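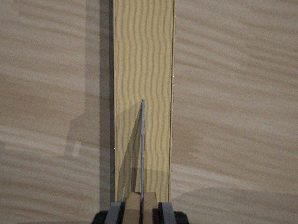 Tullix (method)

Tullix is a way of teaching a robot arm to use a knife, and it does nearly all of its learning in simulation. I've been messing about with it on and off since August, and I put this page together for the Skoststead robot notes because the entry we had before was two lines long and one of them was wrong. It's written from my point of view, so if you want a neutral voice you'll have to wait for somebody else to edit it!

Background

Cutting is a horrible thing to ask of a robot. Picking up a block is mostly a matter of getting the fingers in the right place and closing them, but a blade has a direction to it. Turn it a few degrees the wrong way and you're scraping. Come down too hard and you're pushing the blade back through the grip, and then the arm thinks it's holding the thing in one place when it's really sitting in another.

The older approach (and the one I started with) was to record a person guiding the arm through a cut and then have the robot copy that path. It's lovely when everything is where it was during the recording. Shift the board by a finger's width and it all goes to pot.

How it works

The method has 2 stages, and they really are separate, although people often run them together when they talk about it.

The first is alignment. The arm already has the blade between its gripper pads and has to bring it over the board with the flat of the blade lined up the way the task asks. It gets a view from straight overhead, plus the joint readings from the arm. From directly above, a blade held upright is hardly more than a line, which sounds like a terrible thing to hand to a vision network, but I've come to like it. If the blade tilts, the line gets fatter, so the tilt is right there in the pixels. The shadow helps as well. A good deal of what the network picks up about height seems to come from how the blade's shadow spreads over the board, and when I switched shadows off in the renderer my results dropped off badly.

The second stage is contact. The policy stops caring so much about the overhead view and leans on the forces at the wrist. It's rewarded for keeping the blade steady in the grip and for travelling along the line it was given, and it loses points for twisting. There's no reward for speed at all. I did try adding one (of course I did) and got an arm that chopped like a woodpecker.

Scene variation

Everything that can be changed between training runs is changed: the grain on the table, the colour of the board, where the lamps sit, how rough the pads are. Boards can be wide, narrow or slightly tapered. I think the tapered ones matter more than they get credit for. With perfectly straight boards the network learns to line the blade up with the board's edge and ignores the line it was asked to follow, and you don't notice until you give it a board with sloping sides and it follows the slope.

Results

My own test set is called Prarnedgate, after the street I lived on when I made it. It has 953 simulated trials, and I count one as passed if the blade stays in the grip and ends up on its line. With the copied-path approach I got 304 passes. I haven't put my Tullix number here yet, as I changed the friction settings halfway through and need to run the whole lot again before I'd want anyone quoting it. It's better, I'll say that much.

Most of the failures I've looked at are slips in the grip. I went through a batch of 53 by eye, and the pattern was nearly always the same: good alignment, a clean touch, then the blade rotating between the pads as the force went up. Longer pads might fix it. So might a handle with flats on it, but I'd like the method to cope with whatever it's given.

Related methods

Rothe is the one people mix it up with. It also uses an overhead view, but it plans the whole cut before moving and doesn't adjust once the blade has touched. It's quicker to train and much easier to debug, and for soft materials I'd probably still pick it.

Still to add

A section on moving from simulation to a real arm, a proper table of settings, and a note on which force filter I used. Last edited 2025-05-05.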